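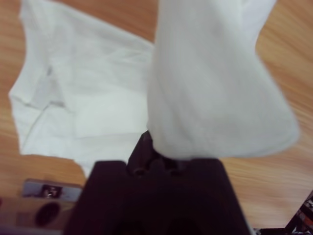 Figure 1. White cloth on the wooden table, one part flat and one part lifted.

Folding Thin Fabrics on a Tabletop
Project report, Estham Design and Textiles Course
March 21, 2026

1. Background

Our group looked at why thin white garments are harder to fold neatly than thick ones. The idea came from the laundry unit last July, when most of us got good results with towels and poor results with light shirts. We wanted to know if the fabric or the folding method was the main problem.

2. Materials

We used 4 thin white garments and 4 heavier ones. All folding was done on a bare wooden table. We tried a tablecloth first but the garments dragged it along with them, so we took it off.

3. Method

Each garment was spread out, smoothed from the center and folded by one of two methods. The Lito method folds the sides in first and then the bottom up. The Kemppainen method starts with a lengthwise fold. After folding, we measured how far the edges were out of line. We made 189 folds in total over six sessions.

4. Results

The thin garments came out worse with both methods. Soft creases stayed in the flat part while the other part was being raised, and the outline on the table was uneven before the first fold was made. Lifting fabric from a single point made it hang in a broad, tapered column, and it had to be spread again when it was put down.

The lengthwise fold gave straighter edges on thin fabric – the heavier garments showed little difference.

5. Problems

Two sessions were held in the Volgate room, where the table is smaller. Sleeves hung over the side there and pulled on the rest of the garment. We kept those results but marked them separately in the table at the back of the report.

6. Further work

We would like to repeat the thin fabric tests with two lifting points and compare the edges again.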